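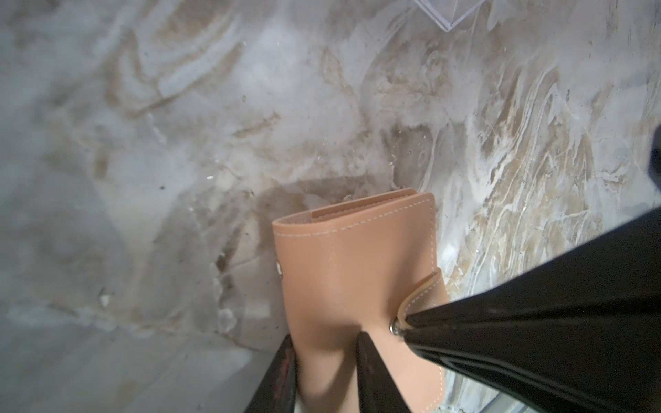
Incoming goods check, small leather items
Sernach returns desk, bench 2
Style: tan snap wallet, Eskildsen
Checked by: Erhan Güler, Monday

1. Color matches the order sheet
Pass. The sheet says "camel." I'd call it peach, but I lost that argument in November.

2. Edge stitching even, no skipped stitches
Pass on the outside. Pale thread, small stitches, runs parallel to the edge. The supplier claims 54 inspected stitches per side. I would like to meet whoever inspected them.

3. Inner flap stitching
Pass. White thread, close to the upper edge. Closer than I like. Pull gently and look for holes opening up.

4. Snap seated flat, no sharp rim
Pass with comment. Silver, domed, shiny. Run a fingertip around the rim, then close and open it ten times. The "tested to 4000 cycles" line on the Fumar hardware card came with no test report, so I'm not counting it.

5. Strap tab
Pass. Rounded end, stitched along the outline. Check the fold where it wraps around the side — the last style cracked there first.

6. Rivet, left edge
Hold. One small silver rivet. Check the back of it for burrs that could catch a card or a thumbnail. Last batch had some and the reply was "normal for handmade." No it isn't.

7. Front panel, creases and sag
Hold. The upper part is fine. Lay it flat overnight and look at the lower half again before signing. If the creases are still there in the morning it's a reject, whatever Pleltach says about natural leather relaxing.

8. Smell and color rub
Not done. White cloth is missing from the drawer again.

9. Nickel statement for snap and rivet
Not received. Asked twice. A link to a brochure is not a statement.

Result: HOLD. Do not release the other 1000 until 6 to 9 are closed. Initial each line, please — a single tick down the whole page will be sent back.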